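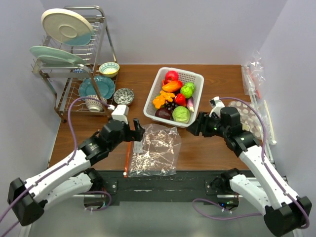 The kitchen challenge has taken over the Wallbridge Robotics Club this term, and if you haven't dropped by the back workroom since the holidays you are in for a treat. The idea is simple enough to explain to a grandparent. A pair of robot arms has to tidy up a kitchen table the way a helpful ten-year-old might, putting plates in the rack, fruit in the basket and snacks wherever snacks belong. Doing it is another matter! With the dish rack at the back left and the basket of pretend fruit and veg beside it, the two arms have to share the space in between, and they are perfectly happy to try for the same spot at the same moment. Working out who goes first, and how the other one gets politely out of the way, has filled most of our evenings so far.

Our students are split into two crews for this one. The Skeda crew looks after the left arm and the Sirkis crew looks after the right. (The names came out of a very long vote, and please don't ask what they mean, because we've had several different answers.) Each crew writes up its own moves, practises them alone, and then the two have to be joined into one routine. Jirayu Kongkaew, who is in grade eleven and captains Skeda, calls this part "the wedding", and like a lot of weddings it has involved some frank talks between the families.

The students teach the arms by demonstration. One person guides an arm through a job by hand control, over and over, while the computer records every joint, and later the arm is asked to have a go on its own. The catch is that you need plenty of good demonstrations. Our goal when we started in February was 600 clean runs, and the tally on the whiteboard now stands at 176. A clean run means the thing got picked up, got put down where it was meant to go, and nobody bumped the table. Anything else gets kept in a separate folder, and Bendik Solberg, our mentor, is very firm that it stays there. He spent years setting up packing lines before he moved here and he has strong feelings about mixing your good data with your bad data. He also brings cinnamon buns, so we listen.

What has surprised all of us is how different one object is from the next. Plates are tricky for a good reason: they are thin, they lean, and if the gripper comes in a little crooked the rim slides out sideways. Bowls turned out friendlier, as long as you go for the edge. The students had been dreading the bag of snack mix, which changes shape every time you so much as look at it, and they were right to dread it. Honeylyn Malabanan has made the bag her personal project. Her best approach so far is to come straight down over the middle, close slowly and lift before the filling has a chance to run off to one end. She has a page of sketches showing where the lump goes on every kind of grab, and it's one of the nicest pieces of notebook work we've had from anyone in the club. Her sister Trinidad, who is two years younger and on the other crew, has offered several improvements. Not all were accepted.

Then there is the fruit. We picked artificial fruit because it doesn't bruise or roll off home in someone's backpack, and because the colours are so cheerful that even the parents waiting at the door end up wandering over to see. Round pieces are a good test of whether the fingers are lined up properly. Come in off-centre on a plum and it squirts away like a bar of soap, and everybody in the room yells at once. It is the best noise we make all night. 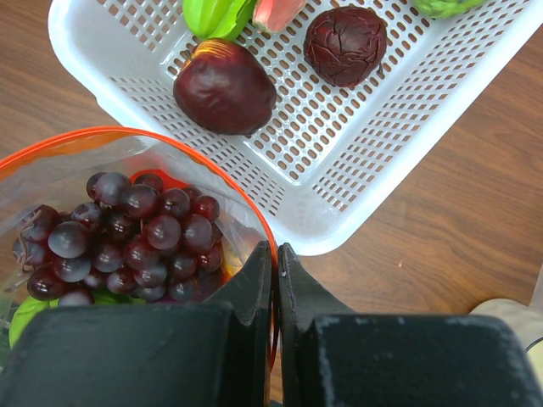
Grapes are in a class of their own. A bunch gives the gripper lots to hold on to, but what it grabs is never quite the same twice, and you can end up lifting by a couple of berries with the rest swinging underneath. Trinidad's fix was to stop aiming at the top of the bunch and aim for the thickest part, turning the wrist first so the fingers straddle it. It sounds obvious written down. It took her three evenings and a good deal of muttering to get there, and when the arm managed its first lift on its own she did a lap of the workroom with her hood up and wouldn't speak to anyone.

The other big lesson has been about looking. Each arm carries a small camera on its wrist, and the students have been learning to judge a move from that view alone, without peeking over the top at the real table. It is harder than you'd think! From the wrist your own fingers take up a great deal of the picture, and the rim of a bowl or basket can look much farther away than it is. Jirayu now makes every new member try this before they touch anything else. You stand with your back to the arms, watch only the wrist view on the laptop, and try to pick up one piece of fruit. Most people close the gripper on thin air at least once. Maribeth Barredo from our parent group had a go at the last open evening and got a pepper on her second try, which she has mentioned to everyone since, including the dentist.

For those who like to follow the numbers, we ran our first proper trial of the joined-up routine just before we sat down to write this. The arms attempted the fruit jobs only, no plates and no snack bag, and 87 per cent of the pickups were successful. The crews were over the moon. Bendik was pleased too, though he pointed out that we had set the pieces down in fairly kind positions, and that next time the other crew should do the placing. The other crew is very much looking forward to it. We expect the number to drop, and the students have been told so, and they have already started a friendly pool on how far.

Plates come next. Skeda would like to try a slower approach with a small tilt at the end, so the plate settles back against the wires before the fingers let go. Sirkis thinks the slow part should come earlier, on the way over to the rack, when a plate is most likely to slip. Both ideas are going to be tested in the same week with the same plates, and the results will be pinned up by the door for everyone to argue about. If you have a favourite, feel free to come in and say so.

All of this is leading up to the Duan Cup in the spring, when we'll be up against clubs from along the valley. Every team gets the same list of kitchen jobs but won't know the starting layout until the morning of the event, so the more variety we can practise now, the better off we'll be. Organizers have said there will be a judges' prize for the best notebook as well, and we have quiet hopes there (Honeylyn, keep drawing those lumps).

A few bits of club business before we go. We could use more odd-shaped pretend food, particularly anything long and skinny, and unbreakable dishes in plain colours. A leftover toy kitchen set from the basement would be perfect. If you're dropping things off, the workroom is open from 4:30 in the afternoon on club days, and there's a box inside the door with our name on it. We're also looking for a couple of adults to help with rides to the Duan Cup, as the arms and their rail take up most of one van before a single student climbs in.

New members are welcome at any point in the term, from grade seven up, and no experience is needed. Several of our best drivers had never touched a robot before this year. Come and watch a session first if you'd like, bring a friend, and have a turn at the wrist view while you're there. Maribeth keeps the sign-up sheet and can answer questions about fees, snacks (the edible kind) and what to wear. Closed-toe shoes, please, and tie back long hair.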